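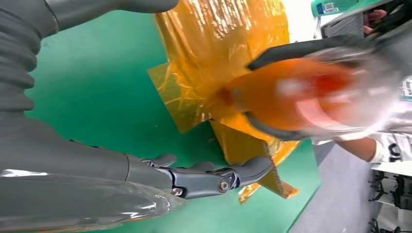

Figure 5. Wrist camera view during the parcel task with the two multi-finger hands. The near hand is beside the taped package; the far hand is holding the orange object over the tape.

4.3 Hands against grippers on the taped parcels

I should say at the start of this section that I went in expecting the plain two-finger grippers to win on the parcels. They had won nearly everything in 4.1 and 4.2, they are cheap to mend, and Nermin Toprak (who did most of the teleoperation) can drive them half asleep. The multi-finger hands are lovely things but they have a lot of joints, and every joint is one more thing to go slack on a Tuesday afternoon when you have got the bench set up the way you want it at last.

The parcel task is the one we call Kulonach in the logs, after the folder name of the first recordings, and the name has stuck. A cardboard package covered in tape goes on the green table, and the pair of arms has to work on the tape with a held object while the other hand stays close by and steadies the box. We ran 200 trials, split evenly between the grippers and the hands, with the same controller settings for both. A trial was counted as good if the box stayed inside its marked area and the held object was still in the hand at the end. I know that is a generous rule. We tried a stricter one, with a score for how far the tape had lifted, and Recep Yurt and I could not agree with each other on the scoring often enough to trust it, so it went.

The grippers came out with 42 failed trials and the hands with rather fewer, though I would not want to hang a great deal on the gap. What interested me more was how they failed. With the grippers it was nearly always the box. Two flat pads squeeze a taped corner quite happily for a second or two, then the tape creeps, the corner turns, and the whole package swings round and takes the pads with it. Nermin got good at catching this by easing off and pressing down from the top instead, but then her other arm had to wait, and the waiting shows up in the times.

With the hands the box was hardly ever the trouble. You can rest a long finger against the lower part of the cardboard, keep another digit up near the top, and let the shape of the hand do the holding. It looks a bit lazy on the recordings and I mean that as praise. The far hand was where things went wrong. It holds a rounded object with a finger along one side and another curving underneath, and that is a fine grip until the tip drags on something sticky, when the object starts to roll. Once it rolls, the operator tends to chase it, and chasing it with that many joints is hopeless! We lost more trials to chasing than to the first slip.

The plastic covering

We had a clear plastic covering on the near arm for this part of the work, and you can see it along the bottom of the arm in Figure 5. It did its job as far as keeping bits of adhesive out of the joints goes. The snag was the glare. Plastic throws back a hard white streak under the lamps at Caltby, and so does the tape, and the two together gave our tracker (Flakano, the same version as in 4.1) a rotten time. It wants an edge it can follow from one moment to the next, and a crinkled piece of shiny tape offers it dozens of little edges that come and go.

I spent longer on this than I should have. Dimming the lamps helped the highlights and made the motion blur worse, which I ought to have seen coming: a longer exposure means anything moving quickly is smeared, and the held object is the thing that moves. In Figure 5 it is smeared enough that I would not trust an outline of it from that view alone. In the end we left the lamps up, told Flakano to ignore anything close to pure white, and accepted the holes. There are still patches in the October recordings where the tracker loses the held object for a bit and then finds it somewhere silly.

Where the camera sits

The wrist position was Recep's choice and I argued against it for weeks. My worry was that the hand itself would block the view, and it does: the near palm and the jointed finger take up a good share of the picture, and the fingers behind can only be seen in part. With the grippers this hardly matters, as the pads are narrow and you look straight down between them. With the hands you are often looking at the back of your own knuckles.

What I had not reckoned on is how useful that is to the person driving. Nermin said she could judge contact from the wrist view by watching the fingertip come up against the cardboard – the overhead camera gave her the layout of the table but no feel for that last little gap. We tried a run of trials with the overhead view switched off and her times barely changed. With the wrist view off they got much worse, and she got quite cross. So I have come round to the wrist camera for the hands, while still thinking it is the wrong place if all you want is clean data on the object.

Controller

Most of this section used the Pîrvu controller at its stock settings. We did fiddle with the finger stiffness, which runs on a scale up to 2000 in the version we have. Turned right up, the fingers dent the box. Turned well down, the far hand lets go as soon as the tape tugs. There is a broad middle stretch where I could not tell one setting from the next, and nor could Nermin when we hid the numbers from her, so we picked a value in that stretch and stopped. The one change I would press on anyone repeating this is to set the two hands apart from each other. The steadying hand wants to be soft and the working hand wants to be firmer, and a single value for both is a poor fit for either.

We did not try one gripper with one hand. Looking back it is the obvious pairing for this task, a hand for the box and a gripper for the object, and the mounting plates would have allowed it with an hour's work. The arms have since gone back to the loading task in 4.4, so the mixed pair will have to wait until the next round of parcels.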